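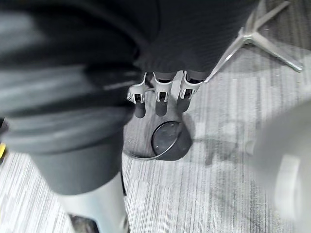 Liswood Police Department
Holding Area Inspection Checklist, with Reviewer Comments
Inspection month: December
Inspected by: Areti Chatzigeorgiou, county detention standards office
Accompanied by: Sgt. Damian Brunner
Status key: OK / Needs work / Fail

Scope

Four holding cells, the booking room, the sally port and the restraint chair room. The evidence room is covered under a separate visit. State rules require the holding area to be inspected once a year and after any in-custody injury. One injury was reported this year, a wrist sprain in cell 2.

1. Cells

1.1 Bunks and fixtures free of tie-off points. Needs work. The vent cover in cell 3 has openings wide enough to pass a shoelace through. Replace with the small-hole type already used in cells 1, 2 and 4.

1.2 Door locks and food slots. OK. All four tested by key and from the control desk.

1.3 Emergency call button in each cell. Fail. The button in cell 2 lights up but does not sound at the desk. Cell 2 is not to be used until this is repaired. Brunner placed a work order at 10:40 while we were still on site.

1.4 Lighting. OK.

2. Safety checks and logs

2.1 Checks made at least every 30 minutes. Needs work. I read 1,475 log entries. Most were on time, but overnight entries for two weeks are written at exact half hours in the same pen. Checks should be logged at the minute they are made. Lt. Grigoris Tsoukalas has agreed to go over this at shift briefing.

2.2 Persons who were subject to force are placed on 15-minute checks. OK. Five cases reviewed, all correct.

2.3 Medical screening form completed at booking. OK, except one form with no signature.
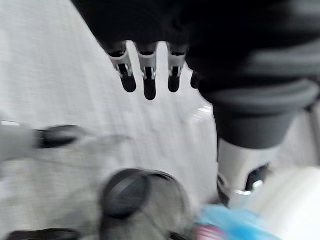 3. Use of restraints

3.1 Restraint chair straps, buckles and wheels. Needs work. Left ankle strap is frayed near the buckle. The chair was tagged out of service during the visit.

3.2 Written policy bars neck restraints and face-down placement after cuffing. OK. The policy was updated after the new state law took effect.

3.3 Staff trained on the updated policy. Needs work. Training records for two part-time officers could not be found. Send them to my office or retrain.

3.4 Supervisor told before the chair is used. OK.

4. Cameras

4.1 Coverage of cells and booking. OK. There is a blind spot by the property lockers — same as last year.

4.2 Video kept for 90 days. OK.

5. Fire and exit

5.1 Extinguishers charged and tagged. OK.

5.2 Cell keys held in a second location. Needs work. The spare set was at the front desk in an unlocked drawer.

Cost note

The department's estimate for the vent cover, call button and ankle strap is $2,428. The city has $4,000 set aside for holding area repairs this year.

Follow-up

Written response due within 30 days, addressed to Chatzigeorgiou with a copy to Eirlys Edwards in the city attorney's office. Items marked Fail will be checked again in person. Items marked Needs work can be closed with photos or records.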